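Home | Contents | Index | Recent changes | Log in

We use cookies to remember your reading preferences. Accept | Settings

Desk shelf

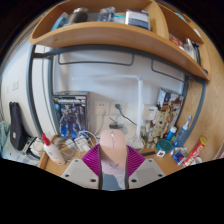 A wooden desk with a curved shelf over it, the lower surface taken up by cables and a boxed Gundam kit.

A desk shelf, also called an over-desk shelf or riser, is a raised board fixed above a work surface to hold small items that would otherwise stand on the desk. It may rest on the desk, hang from the wall or be carried by a frame. The term does not normally cover bookcases placed beside a desk.

Construction

Most desk shelves are made of solid wood, veneered board or sheet metal. The front edge is often rounded, and in some types rises into a low lip which stops bottles and jars from sliding off. A vertical divider may be fitted towards one end to form a separate compartment. Boards 18 mm thick are common for short spans; longer ones need a thicker board or a middle support. Rails for hooks can be hung beneath the shelf.

Curved shelves are cut from a wide board or built up from thin layers bent over a former. The Castau pattern, described by the joiner Lộc Ninh, uses 10 layers, each 2 mm thick, glued in one pressing.

Use

The shelf usually carries upright containers, bottles and small boxes. Larger boxed goods, such as model kits, tend to be kept on the desk itself, where the height of the shelf does not limit them. A clearance of 300 mm suits most boxes stored on their side but is too low for many monitors.

Cables

Where wall outlets lie between the desk and the shelf, leads drop directly on to the work surface and readily become tangled with charger cables. Clips under the shelf, a tray behind the desk or a slot in the rear edge are the usual remedies -- the slot being the hardest to add later.

See also

Castau pattern
Dristo bracket
Kornberg rail
Đoàn joint
Writing desk

Last edited 6 August 2025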